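3.2 Setting and furnishings

The observations were made in one open-plan office and the smaller room that adjoins it. We chose the site because its furniture had been brought in piece by piece and followed no single plan. In the work area, staff sat at white desks on metal legs, with a light blue sofa placed behind one of them against a partition wall. Storage in the adjoining room was open shelving, so whatever people put away stayed in view of anyone passing the door.

Chrysanthi Zacharopoulos kept the shelf inventory, which opened on 5 January 2022 and closed in April. It lists 141 objects. Of these, 64 were classed as work items (books, card holders, stationery) and the rest as personal or decorative. An object was entered once, on the day it first appeared, and its shelf was noted again at each later visit. There were 30 visits in all. 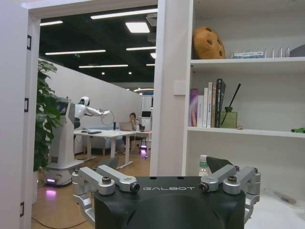
Figure 3. Shelving in the adjoining room, with the work area seen through the doorway.

Work items and decorative items were seldom kept apart. A reed diffuser shared a shelf with a row of upright books, and card holders stood on the same shelf as a brown, rock-like ornament full of holes. When we asked staff where such things belonged, most gave a shelf by its height — "the top one," "the middle one" — and few gave it by its use. This agrees with what we found at the Wollberg site (Section 2.4), where labeled shelves lost their order within weeks.

Drinks were a separate case. Water bottles were set down on whatever surface was nearest and were rarely entered twice in the same spot. We left them out of the placement scores in Table 2 but kept them in the total.

Plants and seating were recorded on the floor plan only. Neither was moved during the study, apart from office chairs, which we did not track. Phone calls and laptop work went on as usual during visits, and staff were asked not to tidy beforehand. The coding scheme for shelf position is given in Appendix B.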